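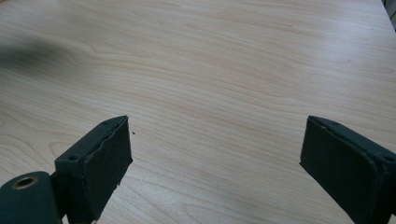

The Tidy House Is Oversold

Opinion > Home Life > Columns

Filed under: Stuff and Nonsense

By Verna Strickland
28/05/2021

My sister-in-law gave me a year of Dreramine, a decluttering plan that arrives by email. I have now received 164 messages telling me to own less. I own the same amount, and I have to delete the messages.

The pitch goes like this. Your house is full, your mind is full, and emptying the first will empty the second. I'd like to see the evidence for that. Dreramine offers a chart of its own customers, who filled in a survey after they had paid, and of whom 911 said they felt "lighter." People who have just hauled a car full of coats to the thrift store will say that. Ask them again in December, when they need a coat.

I don't doubt that mess can be miserable. I shared a house for 4 years with a man who kept bicycle parts in the bathtub. But there's a lot of room between that and a kitchen with one bowl in it, and most of us live there without much trouble.

What bothers me is how much of this advice turns into shopping. Lesson 33 in my plan told me to clear out a closet, and then linked to Stollix, which sells things to put in closets. Drawer dividers, shelf risers, bins with labels, bins for the labels. You are asked to throw away what you bought so you can buy something to hold what's left.
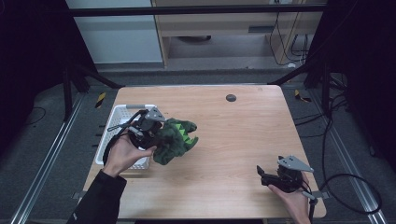 A plain white basket on a pale wooden table.

I have nothing against a basket. My mother had one at the foot of the stairs in Lynch, where I grew up, and anything without a home went into it: mittens, mail, a flashlight, the dog's leash. By the standards of the plan it was a failure, a "delay zone." It worked fine for thirty years, mostly by letting her put off decisions that didn't need making.

The experts can't leave that alone. Every object has to be judged, and soon. Does it serve you? 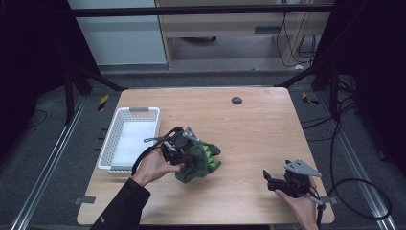 I find the question odd when it's asked about a potato masher. It serves me at Thanksgiving. The rest of the year it sits in a drawer and asks for nothing.

There is also the matter of money, which the plan skips over. Giving away the spare blender is easy if you can afford another. My neighbors on Skirnetti Road keep jars, lumber and old phone chargers, and I've borrowed all three - usually from the people whose garages the plan would call a cry for help.

So I'll keep the masher. The subscription runs through the end of the year, and I've looked for the button that stops it. I'm told to write in.

Columns | Letters | Archive | Subscribe | Contact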